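Zundeck kitchen carts and aisles, data card

version of 25 Jul 2021, replaces the September one

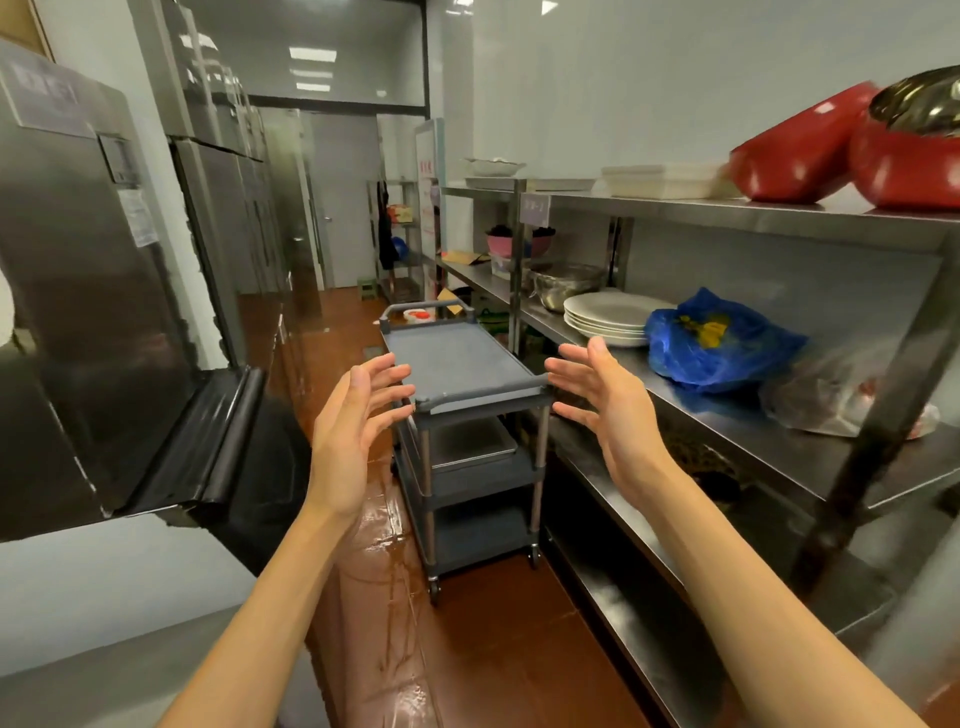
What this is
Notes and pictures on carts, shelving and floor space in the back kitchens at Grestley and Núñez. Put together for the Skusix layout work, then other people wanted it, so now it has a card. Up to 900 pictures, 200 of them with full notes. The rest just have a room name and a cart type.

The question we started with was dull: where does the cart go when no one is pushing it? Answer in most narrow kitchens is the middle of the aisle. Everything else in here grew out of that.

What's covered
- utility carts, two and three tier, plastic or steel
- open steel shelving, what sits on which level
- fridge runs along a wall and the clearance in front
- trash bins and bags, where they end up
- stools, small racks, boxes, things that were put down "for a minute"
- floors, tile mostly

Not covered: dining rooms, walk-in freezers, outside storage. Dish pit at Núñez is a seperate set, ask for it.

Fields
room: short name, lower case, no spaces
cart_tiers: number
cart_load: what is on each tier, top to bottom. Write "empty" if empty, do not leave it blank
cart_place: aisle, wall, doorway, under counter
shelf_load: free text, top level first
floor: tile, sealed, mat. Add "wet" only if you can see water or streaks
blocked: yes / no / partly. See below

Sample row, three-tier cart
cart_tiers: 3
cart_load: empty / steel tray / empty
cart_place: aisle
shelf_load: white plates stacked at back, white container, red bowls with a steel one nested in the near red one
floor: tile, wet
blocked: partly

About "blocked"
Most argued over field. Rule we settled on: if a person carrying a full tray has to turn sideways, it's partly. If they have to move something first, it's yes. Fridge doors count. A cart that clears the aisle but stops a fridge door from opening all the way is still partly. Older rows from Grestley don't follow this and were never redone, filter them out if you care.

Bins: a bag hanging over the rim and down toward the floor counts as part of the bin when you judge clearance. People kept skipping this.

Words we use
"Tier" for carts, "level" for shelving. Please don't mix them, search breaks.
"Tray" is flat or shallow, "pan" is deep. If you can't tell how deep, put tray.
"Rack" means small and light. Big steel thing along the wall is shelving.
Bowls nested in bowls are one entry, outer color first.

Known problems
Wet floor and shiny floor get mixed up under ceiling lights. Some of the sealed ones are marked wet and shouldn't be.
Cart color is all over the place, "gray", "dark gray", "black" for what is probably the same cart. Don't group by color.
Signs were not transcribed. Color of sign only, when anyone bothered.
Shelf loads on lower levels are thin, top levels got most of the attention.
Room names changed once, the old ones are in rooms_old.txt with the new name next to each.

Use
Fine for layout planning, teaching, labeling practice. Not fine for health inspection claims, nobody checked these kitchens for anything. Credit Zundeck if you reprint.

To do
redo Grestley blocked rows
merge the two tray lists
decide if stools need thier own field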